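The Tremdale Verdict

By the time the jury had been out for two days, I had eaten every kind of sandwich the courthouse cart sold and most of the mints in the bottom of my bag, and I was having the best week of my working life.

I know how that sounds. A man was on trial, another man was dead, and there I was on the third-floor bench with my notebook on my knees, wide awake and happy. But I was twenty-four, the Entwistle Courier had never sent me farther than a zoning hearing, and now I had a murder trial all to myself because Ruthanne had gone into labor on the Thursday before opening statements. She called me from the hospital parking lot. "Sit on the left," she said. "You can see the witnesses' hands from there." Then she said a word I won't repeat and hung up.

So I sat on the left, and she was right!

The case was the Plevia Road shooting. Everyone in town had a theory about it. Dale Irker had run the gas station out there for as long as I'd been alive, and one night in June somebody walked in at closing and shot him over a register that held 239 dollars. The police arrested his nephew, Corey, before breakfast. Corey owed money all over Tremdale County, he had a key, and he had told a bartender that his uncle would be sorry one of these days.

It looked simple. I'd even written the first line of my verdict story in the margin, which Ruthanne says is bad luck and also lazy.

Then the defense stood up, and the defense was Hussam Yammine.

I want to get him down right, because I've seen a lot of lawyers since and I still compare them all to him. He was a small man with a brown suit and a cold that lasted the entire trial. He didn't pace and he never raised his voice. He asked a question, blew his nose, and waited, and people told him things! I had never seen anything like it – a deputy with twenty years on the job started explaining a mistake that no one had asked him about yet.

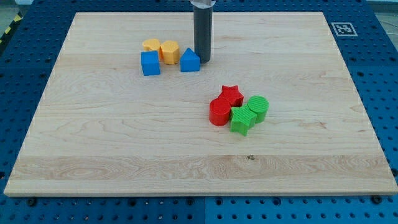
The mistake was the clock. The security tape from the gas station put the shot at 9:38, and Corey had been seen walking along Plevia Road at 9:25, heading that way. Thirteen minutes, an easy walk. The prosecutor had drawn it on a big map with a red marker.

"Deputy," said Mr. Yammine, "who checked the clock on the recorder?"

The deputy said he had.

"Against what?"

And the deputy looked at the prosecutor, and then at his own hands (I could see them, bless Ruthanne), and said he'd checked it against the clock on the station wall.

"And who set the clock on the wall?"

"I guess Mr. Irker did."

"Did he like to open early, do you know?"

There was a woman in the second row, Dale's sister, and she laughed. It just came out of her. She put both hands over her mouth, but I heard it, and so did the jury. Later she got on the stand and told them why. Her brother had been late for everything as a boy, so as a grown man he kept every clock he owned twenty-five minutes fast. His truck, his kitchen, the station. He'd done it so long that the family had stopped noticing.

I wrote so quickly that I tore the page. If the clock was fast, then Dale was shot at 9:13, and at 9:13 Corey was sitting in the laundromat across from the church, arguing with the manager over a dryer. She'd already said so. She'd been on the stand for ten minutes the day before and I'd hardly taken a note, I was so sure she didn't matter.

I went back that night and read through all my notebooks from the start. Half of what I'd underlined was nothing, and half of what I'd skipped was the case.

The jury came back on the third afternoon. We all stood up. Corey had his eyes shut. The foreman had a paper in his hand and it shook so badly that he had to hold it with both, and he said "not guilty" in a voice you could barely hear from the left side.

Dale's sister cried, and then she walked around the rail and took hold of her nephew's sleeve. She didn't hug him. She just held on to the sleeve.

I ran down three flights to call it in, and when I got to the phone I had to ask the desk for a minute – I'd crossed out my first line days ago and never written another. Outside the glass door Mr. Yammine was buying a coffee from the cart, patting his pockets for change. I put my hand over the receiver and leaned out.

"So who did it?" I asked him.

He found a dollar and smoothed it flat on the counter.

"I've been wondering that since June," he said, and sneezed, and asked me if I had any mints left.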